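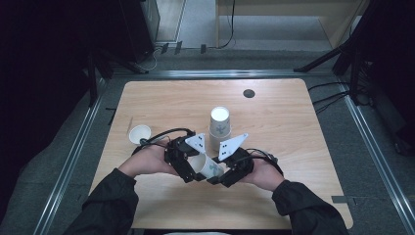

Damian Pfister wants to know why a piece of notebook paper turns to mush in a puddle when the tree it came from stood out in the rain for years and never turned to mush at all. He tried it with his spelling homework, and he says his teacher was not as interested in the results as he was.

Great question, Damian! To answer it we need to get very, very small and go inside a sheet of paper.

A sheet full of tiny hairs

Tear a strip off an old envelope and hold the torn edge up to a bright window. See the fuzz? Those little hairs are called fibers, and paper is made of them. They lie every which way, over and under each other, like a huge pile of spaghetti that somebody has squashed flat and let dry.

Most paper fibers come from trees. Inside a living tree they are long, skinny tubes packed side by side, and they help hold the trunk up and carry water to the leaves (a tree is a very tall drinking straw, if you think about it). The fibers are made mostly of a stuff called cellulose. Cotton is nearly all cellulose too, so your T-shirt and your notebook are cousins!

In a tree, the fibers are stuck together with a natural glue called lignin. Lignin is tough, and it doesn't let go just because it's raining. Remember that word, because it's half of Damian's answer.

From log to pulp

At a paper mill, logs get their bark stripped off and are chopped into chips. Then the chips have to be turned into loose fibers. Some mills grind the wood up. Others cook the chips with chemicals in a giant pressure cooker until most of the lignin dissolves and the fibers come apart. Either way you end up with pulp, a wet, lumpy mix that looks a lot like oatmeal. Please don't eat it.

The pulp is mixed with so much water that you could pour it like milk. It gets sprayed onto a moving screen, the water drains through the holes, and the fibers settle into a thin mat. Big rollers squeeze the mat, hot rollers dry it, and at the far end it's wound up into a roll that can weigh more than an elephant.

So what holds it together?

You might guess glue, but plain paper doesn't need any! As the water leaves, the fibers get pulled closer and closer until they touch, and cellulose likes to cling to cellulose. Scientists call this clinging hydrogen bonding. Each little bond is weak. There are so many of them in one sheet, though, that you can fold it into a plane and throw it across the room.

And there's the other half of the answer. Water breaks up those bonds by squeezing in between the fibers. They let go of each other, they swell, and you have soggy homework. The tree had its lignin. The homework had hardly any.

How do paper cups get away with it?

Paper cups have a secret coat. The inside is usually covered with a very thin layer of plastic, so the drink never gets to the fibers. Long ago people used wax for the same job. Scratch through the coating and leave water in the cup, and after a while it goes soft just like any other paper. The coating also makes cups harder to recycle, and some towns ask you to keep them out of the paper bin.

A mill where it's still done by hand

In the village of Dremska there is a little paper workshop beside the Jasau, a stream you could nearly jump across. The Zürcher family makes every sheet there by hand, and they wrote to tell us that they made 1,693 sheets in April. That's one dip at a time! They use old cotton rags, and one of their papers, a creamy one they call Grulell, has bits of flower petal in it. Hold it up to the light and the petals glow.

Make your own

You'll need a grown-up, a blender, a big flat tub, an old towel, and a piece of window screen stapled over an empty picture frame.

Tear 20 sheets of scrap paper into pieces smaller than a postage stamp and soak them overnight. Drop a small handful into the blender with plenty of water and have your grown-up blend it for 60 seconds. Do that again and again until the soaked paper is used up, pouring each batch into the tub. Add more water until it looks thin and cloudy.

Give it a swirl with your hand (it feels fantastic). Slide the screen in at a slant, hold it flat under the water, and lift it straight up. Wiggle it a bit side to side while it drips so the fibers tangle in both directions. Flip it over onto the towel, press the back of the screen with a sponge, and peel the screen away slowly.

Now wait. Thin sheets dry overnight and thick ones can take two days. If yours comes out bumpy, with a hole in one corner, hang it up anyway. And when you're done with the leftover pulp, put it in the trash or the compost and never down the sink, where it will happily turn back into paper inside the pipes.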